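Hand-held gripper vs. teleop for tidy-up tasks
Forum: Manipulation / Data and Teaching

ketik_user28
We have a Tameck arm and need demos for picking things up off chairs and low tables. Budget covers either a leader arm for teleop or two hand-held grippers. Which one first?

mroz
Teleop. You record the joint states the robot really reaches. With a hand-held you get wrist poses the arm can't follow. I threw out 22 of 90 demos last November for exactly that.

gedde_s
Disagree. Run the reach check while you record and most of those never get saved. I get 30 usable demos in the time teleop gives me a handful, and I can carry the thing into any room.

mroz
Any room, with any lighting and people walking through. Your tracking will drift.

gedde_s
Mine holds if there is enough fixed stuff in view. Furniture, ceiling lights, wall edges. Glossy floors are the weak spot, because the reflections move when you do. Thin flat items like a notebook on a seat need a slow approach too.

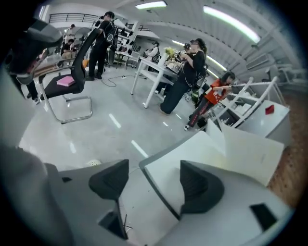 Keep the wrist level for the last stretch and close the fingers only after you stop. If you close while moving, the policy learns to swipe. I use Berkano's script to flag those.

ketik_user28
Does the script need the full pose log or just gripper width?

gedde_s
Both, same clock.

mroz
Still say teleop for anything with contact force. For a notebook, fine, use the hand-held.

ketik_user28
Ordering one hand-held to start. Will post the reject rate.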